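Tosenmont Residents' Association
Minutes of the ordinary meeting held in the Viller Room, February 7, 2022

1. Minutes of the previous meeting
The minutes of the January meeting were agreed as a correct record, subject to one correction under item 5, where "Flilleo Lane" should read "Flilleo Close".

2. Parking in Flilleo Close
The Chair reported that the council had replied to the Association's letter. Double yellow lines would be considered for the junction only. Members felt that this did not meet the concerns of residents at the far end – in particular the difficulty of access for refuse lorries. It was resolved to write again, enclosing the two letters received from households.

3. Household waste and recycling
The Secretary presented the draft leaflet on small electrical items, which is to be delivered to all 774 addresses. Members asked that the opening hours of the Suksawat Road site be printed in larger type.
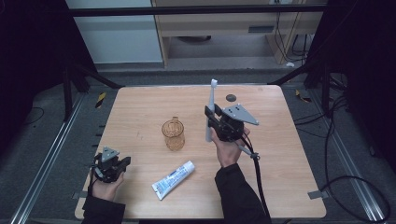
Item 3: electric toothbrush.

It was agreed that the leaflet should state plainly that small electrical goods must not be placed in the kerbside bins. The wording on batteries was referred back to the Secretary.

4. Accounts
The balance stood at £776. The invoice for hire of the room was approved for payment.

5. Any other business
A member asked when the broken street lamp opposite the chapel would be repaired. The Secretary undertook to report it again.

The meeting closed at 8.50 pm.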